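Zolasberg sets refrigerated storage rules for imported citrus
2018-12-08

The Zolasberg port authority has published new storage rules for imported citrus, ending a dispute over who is responsible for fruit that warms up between the dock and the wholesale market. The rules apply to lemons, limes and grapefruit. Oranges and mandarins remain under the existing code until a separate review is finished.

Under the new text, a consignment must be placed in refrigerated storage within 12 hours of unloading. The importer is responsible for the fruit until the pallet is signed into a cold store. After that, responsibility passes to the store operator, who must keep a continuous temperature record and hand over a copy when the pallet leaves. Paper logs will still be accepted, provided the readings are entered at the time they are taken.

The previous code, written when most fruit arrived by rail from Holska, set no time limit. It required only that citrus be moved "without undue delay," a phrase that importers and store operators have read in different ways. The authority's inspection office handled 46 complaints under that clause over the past season, most of them concerning rind pitting or mold found at the point of sale.

Rind pitting is difficult to assign to one stage of transport. It can result from storage that is too cold as well as from rapid changes in temperature, and the marks often appear several days after the damage is done. Lemons are more sensitive to this than oranges and are normally held at a higher temperature. Mixed rooms, where both are stored at a single setting, have been a frequent source of claims.

The new rules do not ban mixed rooms. They require the operator to state the set temperature in writing before accepting the fruit, and the importer may refuse the room. If the importer accepts it, a later claim for cold injury cannot be made against the operator unless the record shows a departure from the stated setting.

Rajitha Samarakoon, who drafted the technical annex, said the disclosure requirement was chosen over a fixed temperature after trials at the Fogh terminal. "Variety, maturity at harvest and time in transit all change the safe range," Samarakoon said. "A single number in the code would have been wrong for part of the season."

Door openings are also covered. Operators must log any opening longer than two minutes, with the time and the reason. Sensors are to be placed at the warmest point of the room, normally near the door at upper pallet height - the old code let operators choose the position. Existing stores have until the end of next season to move theirs.

Reaction from the trade was mixed. Marilou Gatchalian of the importer Vitau said the time limit was workable for scheduled arrivals but would be hard to meet when ships are held outside the port and then unloaded together. Vitau had asked for an extension in such cases. The final text allows one only when the authority itself has closed the berth.

Bello Ogbonna, an independent cold store operator, said the logging rules would add labor at smaller sites without automatic recording. He supported the transfer of responsibility at sign-in, which he described as overdue.
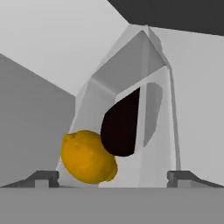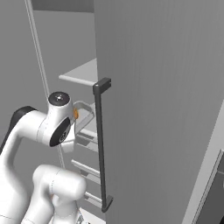

Inspections under the new rules will begin with the larger cold stores. A first breach will bring a written notice. Repeated breaches can lead to suspension of the storage permit, subject to appeal. The inspection office will publish a summary of notices after the season closes, with operators listed by permit number.

Retail premises are outside the scope of the rules. The review of oranges and mandarins will use the same sensor requirements as a starting point, according to the authority.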